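April 10, 2023

Planner log, sink task

Rebuilt Trillavico this morning with the new grasp scorer and pushed it to both arms. The old scorer ranked cutlery by mask area, so forks lost to plates every time. The new one ranks by free finger clearance. Fork in the right gripper, spoon in the left, over the sink. 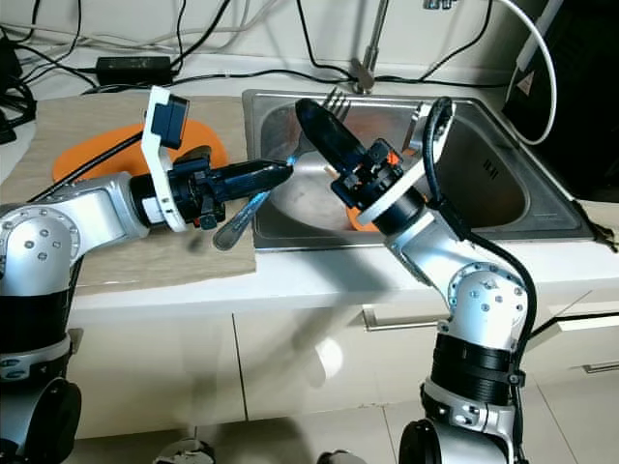 Perception

Boros still merges touching objects of one color. Raised the depth edge weight from 2 to 6 and the merges dropped on the replay set. The bowl in the sink and the plate on the mat get separate IDs. Spoon and fork on the basin floor are harder, all specular. The wooden spatula segments cleanly.
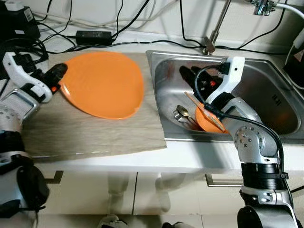

Control

Left arm waits on a lock the right arm holds for the whole basin phase. Split the lock by region, mat and basin. Grallutel logged 222 ms between release and next command, which I can live with for now.

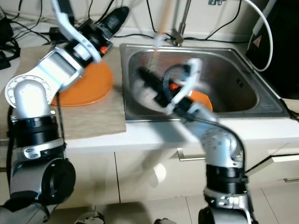

Placement pose is the part I have been putting off. Jirkivel stores one resting pose per object class and takes no account of which side is up. The bowl on the mat is rim down, so the class needs an inverted pose with its own grasp set, and the dish in the right gripper probably wants the same. Added a flip field to the schema. Migration script fails on 6 old entries with no class tag. Will patch those by hand tomorrow, then rerun the replay set.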